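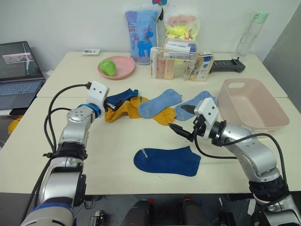
Fig. 2 – Socks laid out before pairing, basket to the right.

Section 2: Sorting and pairing socks

The Skedel sorting method promises a full drawer of matched pairs and no leftovers. Treat that claim with care. The steps below work well enough on an ordinary load, but they won't bring back a sock that never reached the laundry room.

1. Clear a stretch of table in a light, plain color. Navy on dark wood is asking for mistakes.

2. Tip the socks out and spread them until each one can be seen. A loose row is fine. The older Camard guide wanted a strict grid, and I have yet to see what the grid adds.

3. Straighten anything bunched or folded. A mustard sock rolled into a ball can hide a hole, a stain or a second sock.

4. Look for tags and labels still attached. Snip the thread. Do not pull.

CAUTION: Small scissors go through knit very easily. Keep the blades flat to the label.

5. Group by color first: dark blue, light blue, mustard. Do this in daylight if you can. Under a warm bulb at 9 p.m. dark blue and black are the same color, whatever the bulb package says.

6. Within each color, compare the heel, the ribbing and the length. A gray heel patch on both socks is a good sign – it is not proof, as plenty of makers use the same gray on two sizes.
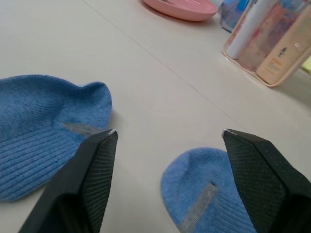

Gunhild Skov objects to step 6 and says heel patches are all she has ever checked, that ribbing stretches with wear, and that anyone measuring length has too much free time. She may be right about the ribbing. Check the length anyway.

7. Lay one sock over the other, toe to toe, and fold once at the middle. Skip the tight ball with the cuff turned over. It is said to save space, but I doubt it does much for the elastic.

8. Put finished pairs in the basket. Singles stay on the table until the next load is done.

NOTE: A basket with a cut-out handle is easy to carry one-handed, until it is full.

Related sections
Folding T-shirts without a board
Drawer dividers: do you need them?
Removing lint from dark knits

Subscribe to the Julevcombe household newsletter. Unsubscribe at any time.

Contact | © Julevcombe | Back to top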